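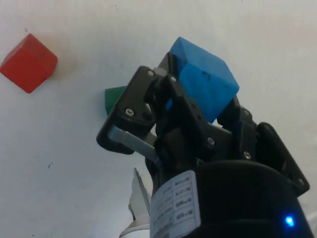
Replacing a kitchen table with a plain white one - regrets?

Posted by marmaladejoe
So we finally gave up on our old pine table. The leaf stopped sliding out in March and one leg has been held on with a bracket and prayer ever since. My wife wants white. Plain white, smooth top, no grain, nothing. I grew up in a house where the kitchen table was brown and you could spill gravy on it and not find out until the next day, so I'm nervous.

The one we keep going back to is the Verkitthorpe from Arell, 60 inches long, $563 with delivery. We have two kids, both of whom draw. Anybody living with a white table who wants to talk me into it or out of it?

Reply by tansy_k
Out of it. We had one for four years. Turmeric. That's my whole post.

Reply by tansy_k
OK, a little more, because that was rude. It wasn't a bad table. It looked great in the mornings and the kitchen felt bigger. But I was wiping it all day long and I still had a yellow ring by my chair from one curry night. Baking soda paste took some of it out. Sun took out more (we dragged it onto the porch for a weekend, don't recommend doing that alone). You could always see where the ring had been if you knew.

Reply by PorchlightDan
I'll go the other way. Ours is white and I'd buy it again tomorrow. You see the mess, so you clean the mess. My parents' dark oak table was sticky for my entire childhood and everyone thought it was fine!

Depends a lot on the finish though. Is the Verkitthorpe painted or is it some kind of hard coating? Painted chips on the corners. I've touched up ours with appliance paint twice and it's OK from standing height.

Reply by marmaladejoe
The store says "sealed finish" and the guy couldn't tell me more than that. I asked him if it was paint and he said it was sealed. I asked what was under the seal and he went to find somebody and I never saw him again.

Reply by quietgravel
Don't buy anything for $563 when the store can't tell you what the top is made of. Look at Stostudeck, they'll mail you a sample chip if you email them. I put mine through ketchup, coffee, red marker and nail polish remover. The nail polish remover won. Everything else wiped off.

Reply by PorchlightDan
Who is using nail polish remover at the dinner table

Reply by quietgravel
You have not met my daughters.

Reply by Bexhill_Betty
We have the Arell, not the Verkitthorpe but the smaller round one, same white. My notes, for what they're worth:

Washable marker: comes off with a damp rag.
Ballpoint: rubbing alcohol, and be patient.
Hot pan: don't. I did it once and there's a faint tan crescent there now. I keep the fruit bowl on it.
Newspaper: leaves gray smudges if it gets damp underneath. I did not expect that one.

The thing that bugs me most is the glare. We've got a window on the south side and around lunch I'm squinting at my sandwich. A runner down the middle helped a lot.

Reply by tansy_k
The glare! I forgot about the glare. Yes.

Reply by oldmill_ron
I think you're all being too precious. It's a table. Put a wipeable cloth over it when the kids draw and take it off when company comes. My sister did that for 30 years.

Reply by tansy_k
Ron, if it's under a cloth all day why are we paying for white?

Reply by oldmill_ron
For the company.

Reply by PorchlightDan
I kind of hate that this makes sense to me.

Reply by marmaladejoe
Thanks everybody, this is helpful. I read most of it out loud to my wife and she's sticking with white, but she agrees on getting a sample first. I emailed Stostudeck last night. She also found a line called Chae with a slightly off-white top that might be easier on the eyes at lunch. Our window faces west so I guess we'd get it at dinner instead.

Betty, did yours come with the legs attached? Our back hallway has a nasty turn in it.

Reply by Bexhill_Betty
No, legs were separate, bolts in a bag taped underneath. Took my husband and me an evening, and half of that was finding the bag. Measure the top against your hallway standing on its edge, that's how ours went in.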